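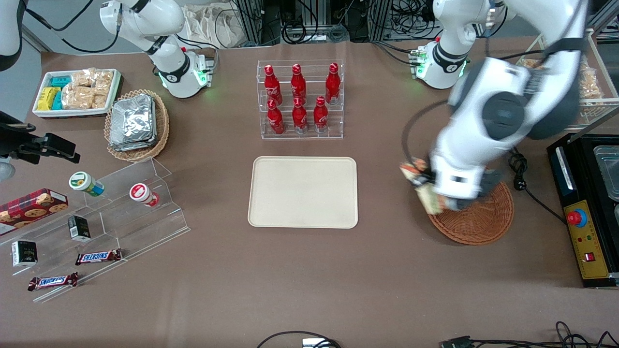
Figure 3. Tiered bottle rack, serving tray and wicker basket tray.

3.2 Shelf height and snack choice

Break room users at the Koner and Hulach sites filled in a short card after each purchase. We received cards from 31 people over 8 weeks. Items at eye level were named first more often at both sites, in line with the earlier Jodar survey. Price had little effect. Cards with no time of day were left out.

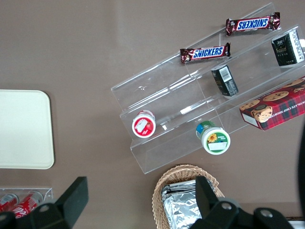 Figure 4. Clear stepped stand with candy bars on the upper shelf.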